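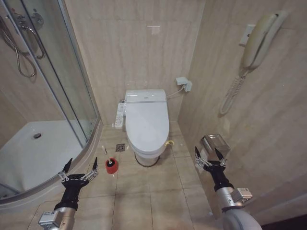
A bathroom with an electronic bidet seat and a curved glass shower enclosure.

Podstead revises rules for worktop joints and hob cut-outs
11/18/23

Kitchen fitting firm Podstead has issued a revised working specification for laminate and solid timber worktops, covering mitred joints, hob cut-outs and the sealing of exposed core. It applies to all jobs surveyed from the start of January. Jobs surveyed before then will be completed under the old document unless the customer asks for the change in writing.

The revision follows a review of call-backs at the firm's Gindov depot. Records for 966 completed kitchens were checked, and 186 of these had needed at least one return visit for a worktop fault. Swelling at a joint was the most common entry, followed by lifting of the front edge above a dishwasher. Faults in the units themselves were left out of the review, as were chips and scratches reported after handover.

"Most of the joints we opened had been cut well enough," said Prasert Kaewkla, who led the review. "The machining was within tolerance. The sealant had been put on in a bead along the top edge only, and the lower two-thirds of the board was bare."

Under the new specification, both faces of a joint must be coated over their full depth before the bolts are drawn up. The old wording asked for "adequate sealant", which depot staff said had been read in several ways. Bolts are now to be tightened in sequence from the front of the worktop to the back, with the surface level checked by straight edge after each one. Squeeze-out is to be wiped off at once and the joint left clamped across the top until the compound has set.

Joints may no longer be placed over a dishwasher or washing machine. Where the layout leaves no other position, the surveyor must record this on the drawing, and a foil vapour barrier must be fixed to the underside of the board on both sides of the joint. The barrier was already standard above dishwashers but had not been required over laundry appliances.

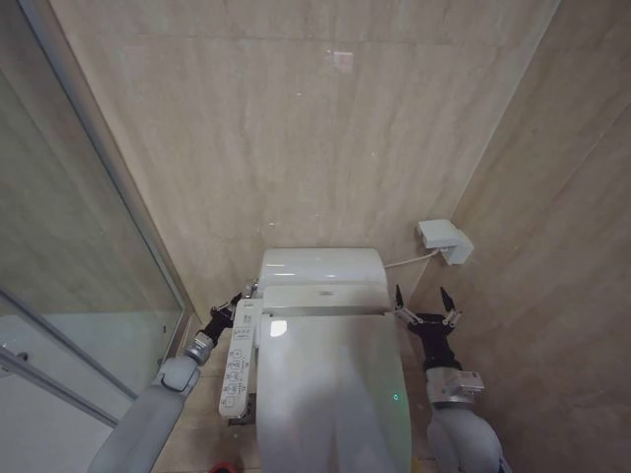 Cut-outs are treated in a separate section. Internal corners must be drilled to a radius before the straight cuts are made, and square saw cuts meeting at a corner will be rejected at inspection. All cut edges, including tap holes, are to receive two coats of sealer, with the second applied after the first is touch dry. Hobs and inset sinks must not be dropped in on the same coat.

Solid timber has its own fixing rules. Screws from below must pass through slotted brackets so that the board can move across its width, and a gap is to be left at the wall and covered by the upstand or tile. Oil is to be applied to the underside as well as the top before installation. Fitters had previously been allowed to oil the top after fixing, a practice Mr Kaewkla said had contributed to cupping on wider boards.

Bindu Chowdary, who manages surveys at the depot, said the change would add time on site. A standard L-shaped kitchen with one joint is expected to need a longer first visit, and kitchens with two joints will normally be booked over two days. Prices for existing quotations will be held. The fixed charge for an additional joint on new quotations rises to 485, inclusive of bolts, sealant and vapour barrier.

Fitters must also take three photographs of each joint – one of each coated face and one of the finished surface – and attach them to the job sheet. The sheets will be kept with the survey drawing and can be supplied to the customer on request.

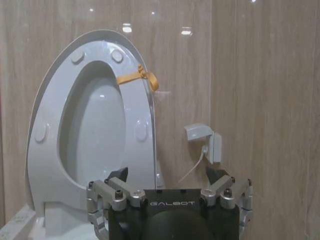

Zullia, which machines worktops off site for several fitting firms in the area, has said it will supply boards cut to the new layout. Its mitres will leave the workshop dry, and sealing will remain the job of the fitter. Montri Thepsuriya, production manager at Zullia, said the corner radius matched the tooling already in use, but drawings would now have to show appliance positions before an order could be accepted.

"We have been getting drawings with a blank where the dishwasher goes," he said. "Those will be sent back."

Stone and solid surface worktops are outside the document. These are templated and installed for Podstead by Nilsuwan under that company's own procedures, and no change to them is planned.

Briefings for fitters will be held at the Gindov depot during the coming weeks, with a practical session on joint assembly run by Apinya Ongart. Subcontractors must attend one session before taking on new work. Copies of the specification are available from the trade counter.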